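Print this page
E-mail this page

How a Robot Gets Its Examples

A robot arm does not know how to pick up a cloth. No one can write down every bend a cloth might make, so engineers use a learning system. This is a computer program that studies many examples and looks for patterns in them. At the Plornis workshop, people make these examples by hand.

Each worker holds a gripper, a tool with jaws that open and close. The worker uses it to do a small job, such as folding. One try from start to finish is called an episode. An episode in the Plornis cloth set lasts 9 seconds, and the set needs 580 episodes.

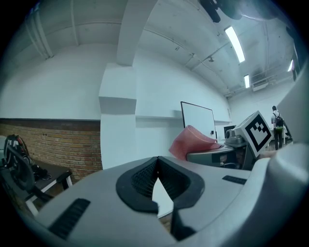

Why can't the robot learn from just one example?
One example shows a single way to do the job. If the cloth lands in a different place next time, the robot has nothing to compare it with. Many examples with small differences help the program work out which parts of the movement matter.

Two kinds of information are saved in an episode. The first is video. The second is motion – where each gripper was, which way it was tilted and how wide its jaws were open. Printed black-and-white patterns called markers help with this. A computer can find a marker in a video and work out its position from its size and shape.

The program that stores the episodes is named Onix. It gives every recording the same clock, so that video and motion line up. If the two do not match, the episode is thrown away.
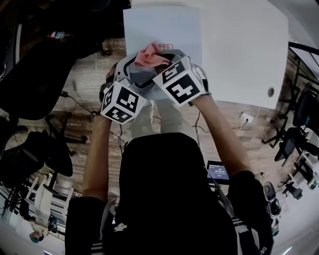

Two hand-held grippers with marker cubes, closed around a pink cloth.

After recording, a checker watches each episode. Mistakes are labeled. Some are kept, as a robot also needs to see how a person recovers from a slip. The rest of the set goes to the learning system, which trains on 90 percent of it. The remaining episodes are held back for testing.

Words to know
Episode – one recorded try at a job.
Marker – a printed pattern that a computer can find easily.
Training – the stage when a program studies its examples.

Print this page
E-mail this page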